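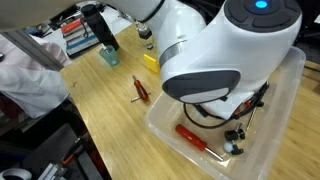
Page last changed: 2 November 2018

Notes on running a small digester on kitchen waste

I put the Drultden unit into service in May and have kept a log since then. It is a single-stage wet digester with a 66 gallon tank, fed by hand through a standpipe. Gas goes to a floating drum and from there to a one-ring burner. I have not tried to run an engine on it.

Feed is vegetable peelings, stale bread and coffee grounds, chopped and mixed with an equal volume of water. I started with cow manure from a farm near Zaditz and let it sit for four weeks before adding anything else. The first gas would not burn. I vented it and waited until a test flame held at the burner.

Temperature has mattered more than anything else. The tank has a heating coil and a controller from Wulance, set to 95 F. When the coil tripped its breaker overnight, gas output fell the next day and took 7 days to come back. I have since added two inches of foam board on the sides and lid. The bottom is still bare concrete, and I expect to pay for that in January.

The second problem was acid. I got greedy with the bread and doubled the feed for most of a week. The pH dropped from 7.2 to 6.4, the drum stopped rising and the outlet smelled of vinegar. I stopped feeding, added a little baking soda in water each morning, and went back to half rations once the reading passed 6.8. Test strips are too coarse for this. A cheap meter is good enough if it gets calibrated.

On a normal day the drum fills to roughly 85 percent by evening. That is enough to boil the kettle several times and cook a pot of rice. I scrub the gas through a jar of rusted steel wool to take out hydrogen sulfide. The wool goes black from the inlet end, and I swap it when the black reaches the middle.

Still to do: a proper flame arrestor in place of the water trap, a drain valve at the low point of the gas line, and a second hose clamp on the drum fitting. The Chiba flow meter reads zero at low flow, so the daily totals in the log are drum height times area.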